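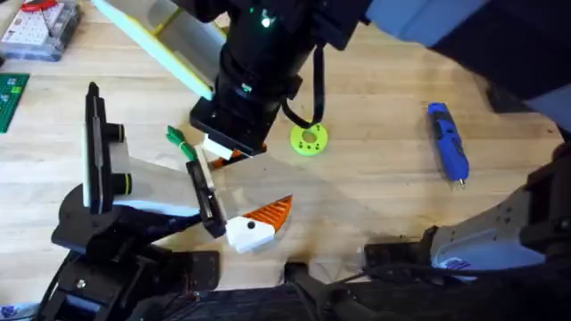

Can a machine do your chores yet? Some of them, slowly, and usually with a person standing close by.

I've been asked that question at every family dinner since I took the job at Bridance, and I've gotten tired of giving the long answer over mashed potatoes. So I'm putting it on a page with a picture on top, and next time I can just send the link. We're a small shop. We try out arms and grippers for people who want to know if they can hand off the boring parts of their day, and I'm the one who writes up what happened. I am not an engineer (I did bookkeeping for a flooring company before this), so if you want torque numbers you'll have to write to Wolfram Lammers, who loves getting mail about torque.

The picture is from the two-arm bench. One arm reaches down from above and the other comes in from the left, and the left one has a holder with a long white strip running through it. The orange ribbed fin and the white block with the black dot are 3D-printed, and yes, together they look like a little bird with a beak. I can't unsee it either.

Lying on the wood there's a lime-green printed ring and a blue handheld rotary tool. Keep that tool in mind, I come back to it further down.

Now for the chores people ask me about the most.

Laundry. Everybody starts with laundry! Folding a towel that's already flat on a table is in pretty good shape. I've watched it go right again and again, and it's weirdly soothing, like watching somebody ice a cake. Getting that same towel out of a warm heap with a bra strap hooked around it is another story. Cloth never sits the same way twice, and the arms like things that sit the same way twice. Naa Gyamfi ran a pile of 11 dish towels in August and she had time to eat a whole lunch before the last one was done. They were nicely folded, though. Better than mine.

Dishes. Loading a rack with plates that are all one size, fine. Mixed dishes, so-so. Anything with cheese baked on it, please do it yourself. The wine glasses at my house are safe because I'm not letting anything with a gripper near them.

Picking up the living room floor. This one surprised me — it's better than I expected. Blocks, socks, the remote, a plush giraffe, all of that goes in a bin without much fuss. Charging cords are still awful. So is a single sheet of paper lying flat on a hard floor, which I can barely pick up myself.

Shop-floor work is where I get more cheerful. Haberkorn, the parts place over in Grusberg, has an arm that takes brackets out of one tray and puts them in another all day long, and Takeshi Takagi told me it has moved more than 1,000 of them on a good shift. Same bracket, same tray, same light overhead. If your chore looks like that, then you can have a machine for it right now and you don't need me.

Small assembly sits in between. Two hands help a lot here, for the same reason they help you: one holds and the other fiddles. Arne Rieger spends most of his week on this stuff and he'll tell you the holding is mostly solved and the fiddling mostly isn't. Lining up a hole with a peg is okay if the fit is loose. Threading something bendy through something small still eats an afternoon. Tape is the worst. I've seen grown adults walk out of the room over tape.

And power tools, since I promised. Picking up a rotary tool and setting it down somewhere else is a grasping problem, and those go pretty well. Using one to clean up the rough edge on a printed part is much harder, because you feel that job through your fingers more than you see it. Florian Fankhauser thinks we're 2 years out. I think he's an optimist, but he's also been right before, so I wrote it on the whiteboard with his name next to it.

What would I buy for my own house today? A floor vacuum, which I have. Maybe a lawn mower. For the rest I'd wait. My mother wants a machine that changes the duvet cover and I would pay real money to be in the room for that.

If you've got a chore you want us to try, send it along. We keep a list under the name Cistarar (long story, somebody misread a label) and we go through it whenever a bench is free. Things we've already got plenty of: socks, coffee, litter boxes. Things I'd love to see more of are the dull ones from actual work, like sorting screws, bagging samples, peeling the film off stuff. Tell me how often you do it and what goes wrong when you're in a hurry.

Page last changed August 25, 2024. More pictures when I get around to it.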